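Stodix 住宿手册
第6章 个人衣物的整理与收纳

6.2 在床面上折叠带帽卫衣

本节适用于 Prirkholm 宿舍楼全体住宿人员。退宿、换房及换季送存衣物前,均应按下列步骤办理。

准备工作
1. 将枕头和毯子移至床头一侧,床面中部留出足以平铺一件上衣的位置。
2. 检查全部衣袋,取出钥匙、票据、纸巾等物品。
3. 钥匙和手机应集中放入托盘或抽屉,不宜留在床垫边缘。
4. 食品须封口后另行存放,不得与衣物装入同一收纳袋。

注意:未干透的衣物不得折叠入袋。送存后发现霉斑的,清洗费用由本人承担。

卫衣应正面朝上平放,帽子朝向床头,下摆罗纹朝向床尾,用手掌自领口向下抚平。印花或贴布部位不得用力拉扯,亦不得直接熨烫。
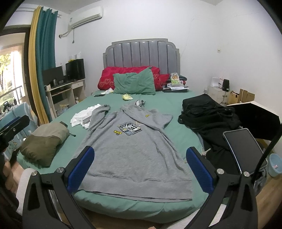
折叠步骤
1. 将两只袖子向身片中央折入,袖口与下摆方向一致。
2. 左右两侧各向内折,宽度以收纳袋袋口为准。
3. 帽子向下翻折,压平帽绳,绳头收进帽内。
4. 自下摆向上对折2次,厚料卫衣可改为卷收。
5. 装入抽绳收纳袋,排出空气后收紧袋口,抽绳余长塞入袋内。

说明:浅色与深色衣物应分袋存放。黑色衣物首次洗涤后仍可能掉色,请勿与白色衣物叠放过夜。

送存
每袋须系挂 Chacko 行李牌,写明姓名和房号。送存处设于 Brurkville 楼一层,每人限存6袋。行李牌遗失的,补办时收取工本费100元。

小心:已滑落至床沿以外的衣物应先拾起再行整理,以免绊倒。床头软包不得悬挂湿衣或重物。

对本节内容有疑问的,请与住宿事务负责人 Balakrishnan Poojary 联系。换季送存的申请于六月开始受理,毛毯和被褥的收纳见6.3节。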